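Gwenllian Kneath had read the proposal at the end of every romance novel on her shelf first. Always the last chapter, then back to page one. Spoilers calmed her down. Then Marc from Futeck kissed her in a stairwell and there was no last chapter to flip to.

Bad timing, too. October, deadline, 94 pages of contract between his company and hers. She was counsel for Dosico. He was — well. The other side. Five weeks of sitting across a table from him, arguing over commas, and she'd won most of the commas.

"You're going to report yourself," he said.

"Obviously."

"Before or after dinner?"

She should of said before. She said, "I don't eat with opposing parties," and went back upstairs, and her hands shook so badly she badged into the wrong floor.

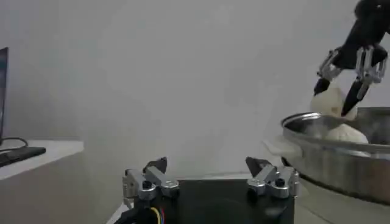 Dough, bowl, two pairs of fingers.

He sent food anyway. Not to her desk, he wasn't stupid. To the whole floor. Dumplings, 35 boxes, no card. Her boss ate six and asked who died.

She texted him from the bathroom. That was a bribe.

It was lunch, he wrote back.

Then nothing for an hour. Then — I asked to be taken off the deal. This morning. Before the stairs, Gwen. Check the time on the email.

She checked. 7:40, copied to eveyone, buried under 600 unread. Reassigned to the Hivov account, effective noon. He'd kissed her at ten past twelve.

She read it again standing up. Read it again in the elevator. Her mother married at nineteen and was gone by the time Gwenllian could tie a shoe, and ever since she'd wanted things in writing. Well, it was in writing.

Rain in the street. No umbrella, wrong shoes. He was outside Mfaume, the bad coffee place on the corner, holding two cups and looking like a man who had not planned past this part.

"You put the timestamp in the text," she said.

"I know who I'm dealing with."

"I still have to disclose it."

"Disclose it tomorrow."

"Tonight," she said. "After dinner." And took the bigger cup.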